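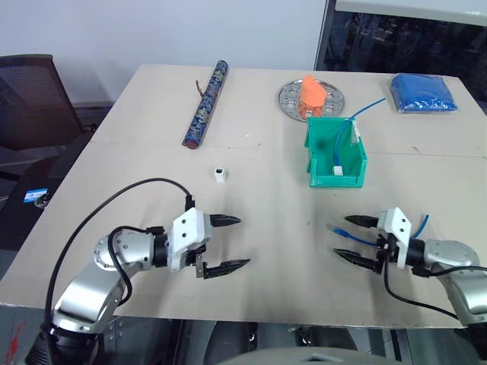

Should a two-arm bench be fitted with the same gripper fingers on both sides? For cable work, I say mismatched fingers are the better purchase.

Serrated fingers hold a cable jacket well and a small plug badly. Fernon sells them in matched pairs, and most labs leave them matched.
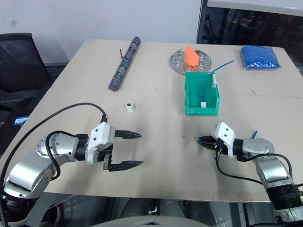

The case for a mixed pair

Our Tallar trial ran 88 insertions. Seventeen failed, all on plug rotation in the grip – a finger fault that no controller tuning will fix.

Comments (2)

Kuo-hua Tai: Was grip force constant?

benchrat60: Cerum pads cured ours.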